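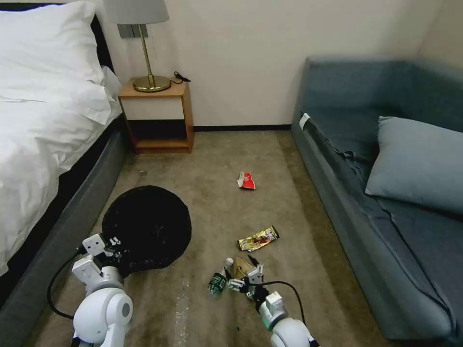
Notebook, open day at Farngate — July
4 min read

Got there at 2 with Nandi. Yolandi Nel met us at the side door and took us straight up to the mock guest room. They have the trash pickup task running there for visitors all afternoon, with Danylo Pavliuk at the laptop and Siyabonga Du Plessis doing the talking. Groups of 12, which is too many for that room. People stood in the hallway and took turns in the doorway.

Task is simple to state. Litter on the carpet between the bed and the sofa, a black bin on the floor, two arms. Left stays near the bin, right does the picking. The items are ordinary: snack wrappers, a small plastic water bottle, a crumpled paper bag. Siyabonga said they swap in new litter when the old stuff gets too flat to be fair.

Asked about data. The current Tamuno model was trained on 3,244 pickups, roughly a third of them in this same room. I would like to see the split by item type. Danylo said he'd send it.

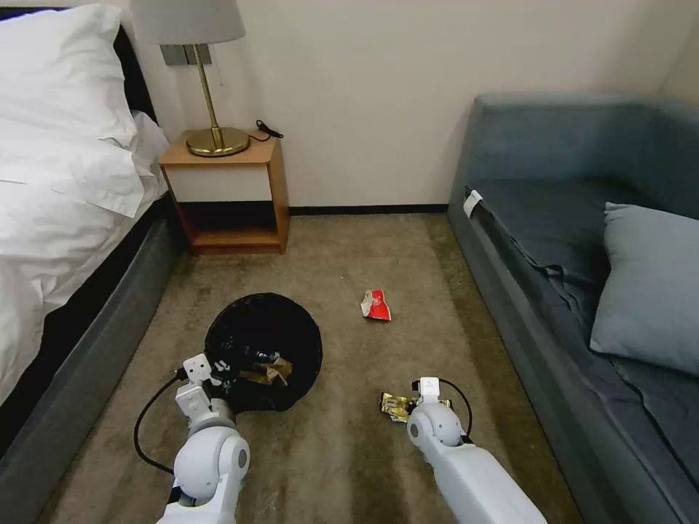 Foil is the one I care about for our own bench. It lies flat, it throws highlights, and the depth reading on it is poor. Danylo said they lean mostly on the color cameras for the final approach and let the fingers close a little early. We do the opposite on the Riltovgate rig and we miss a lot of foil. Worth trying their way before we buy another sensor.

Other notes:
- Carpet pile matters. They started on hard floor and had to retune the approach height.
- Cable routing on the wrists is a plain loop, same as ours. Yolandi says it has snagged on furniture before.
- Nearest item first is not a rule they wrote. Danylo wasn't sure how much the order varies. Check against the logs if we get them.

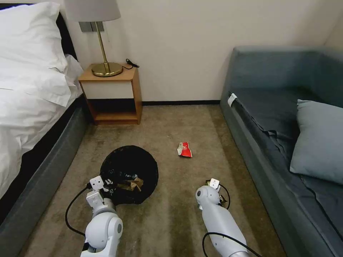
Right gripper holding a small crumpled piece, left one at the rim of the bin. Red and white wrapper still out on the carpet.

A woman from Fliltgate asked what happens with a coin or an earring on the floor. Siyabonga said there is no check for that yet — it would go in the bin. Fair answer, and something we need in our own spec.

To do: email Danylo re item split, try early close on foil (100 trials, our carpet square), ask Yolandi for the approach heights.

B. Potgieter

Last updated: July

Comments

Nandi: The retune was for height and speed both, I wrote it down. Will add numbers when I find the page.

Danylo Pavliuk: Split is coming. Bottles are underrepresented, just so you know before you open it.

Siyabonga: Smaller groups next time, agreed.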